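Site move notebook: Mavromatis, old host to new
November 23, 2024

Saturday, office heating off, coat on. Writing this up for whoever inherits the Mavromatis site, which may well be me with no memory of today.

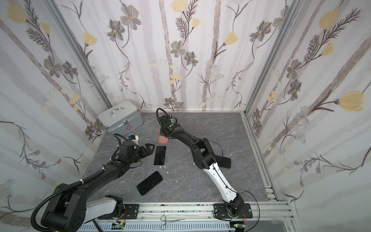
Where we started

Site has been on the Zulitz shared plan since before any of us. 573 pages, of which the client believes there are 60. The rest are tag archives, a test shop selling one item called "asdf", and a news section that stopped in September three years ago with the words "more soon".

Export

First export timed out. Second export finished and gave me a file with no images in it, very quick, very tidy. Third go, done in four chunks by date, got the lot. Media library says 1,753 files. The new server also says 1,753, so I checked it again out of suspicion. Same number. Moving on before it changes its mind.

Links

Old addresses all end in .html, new ones don't. Wrote one redirect rule for the lot and felt clever until lunch, when the contact page began redirecting to itself. It has its own rule now, above the general one. Do not reorder them. There is a comment in the file saying this, in capitals.

Search and replace on the old domain: 1,145 hits. Did a dry run first, as per the note in red on the wall. Two hits were inside the slider plugin's settings, stored in a format that counts its own characters and sulks when the count is off. Used the Onodik script for those.

Forms

Quote form sends. Newsletter form says thank you very nicely and sends nothing. Kavetti key is still tied to the old domain, and their support desk is back on Monday. Have hidden the form for now.

Still to do

Certificate renewal: set to automatic, want to watch it happen once.
Ask client about "asdf". It has two reviews.
Turn the old host's caching off. I have been admiring the old site for some twenty minutes at a time.
Lower-case the PDF file names, then fix whatever that breaks.
Leave the Zulitz account open another month. Client would like it cancelled today. No.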